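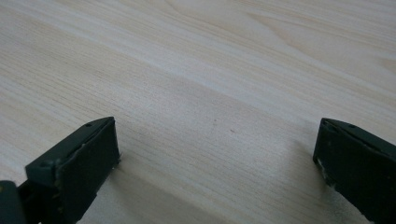 Ticket: Booking page shows wrong table sizes, double confirmations

Opened by: Elsa Lindholm, Jallness front desk
Assigned: Tomás Tavares
Product: Stikeo bookings, web + kitchen printer
Priority: high (was medium)
Status: closed, see last entry

Problem as reported

Guests booking online for 6 get put down as a party of 2. Not every time. Started after the update on 8 June 2018, or at least that's when we noticed. Also two confirmation emails per booking, one with the right number and one with the wrong one. Guests reply to whichever they like. Front desk is fixing it all by hand and it's eating the whole morning.

Phone bookings we type in ourselves are fine.

Steps tried before opening

Logged out, logged in. Same.
Cleared browser cache on the desk computer. Same.
Other browser. Same.
Restarted the printer becuase someone always asks.

Log

TT — Got it. Can you send me one booking that came out wrong and one that came out right? Booking numbers are enough, no guest names please.

EL — Sent both by email. Wrong one was made on a phone, right one on a laptop. Don't know if that matters.

TT — Might. Tried it from my own phone: picked 6, went to the date screen, hit back, went forward again. Party size drops to 2 without saying so. From a laptop it keeps the 6. So the back button is part of it. 2 is the default in your settings.

EL — OK but why two emails?

TT — Not sure yet. Looks like the form gets sent once when they pick the time and again when they hit confirm. Checking.

EL — Had another one just now, party of 6 turned up and we had them at the small table by the door. Can we please bump this up.

TT — Bumped to high. As a stopgap, go to Settings, Online Booking, Party Size and change the default from 2 to "ask guest". They'll have to choose every time. Little annoying for them but it can't guess wrong.

EL — Done. Where it says "apply to all rooms", yes or no?

TT — Yes. Otherwise the Abreu room keeps the old one.

EL — Ticked it. Abreu still shows 2.

TT — Save first, then tick, then save again. I know. Separate ticket for that.

EL — Worked the second time.

TT — Found the double email. The Stirkura mail add-on was switched on during the update and your old mail setup was never switched off. Both send. Stirkura reads the size when the time is picked, the old one reads it at confirm. That's why they didn't match.

EL — Which one do we keep?

TT — Keep Stirkura, but I need to move it so it sends at confirm. Don't switch the old one off until I say, or nobody gets anything.

EL — Not touching it.

TT — Moved. Old one is off now. Ran 15 test bookings, phone and laptop, back button on every one of them. All kept the right size, one email each. You'll see them in the list under "test test", I'll delete tonight.

EL — They're printing in the kitchen.

TT — Sorry. Deleting now.

EL — Gone. Thanks. What about the bookings already in there with the wrong number?

TT — Pulled a list, some 35 where the two emails don't agree. Attached as a spreadsheet. I can't tell which number the guest meant so those need a call or an email from your side. Sorted by date, soonest on top.

EL — We'll work thru it. Most are regulars. A few are as far out as August so no rush on those.

TT — Back button fix itself goes in the next release. Leave "ask guest" on until then, and after if you like it.

EL — Leaving it on. Fine to close.

TT — Closing. Printer ticket and the "apply to all rooms" ticket stay open under my name.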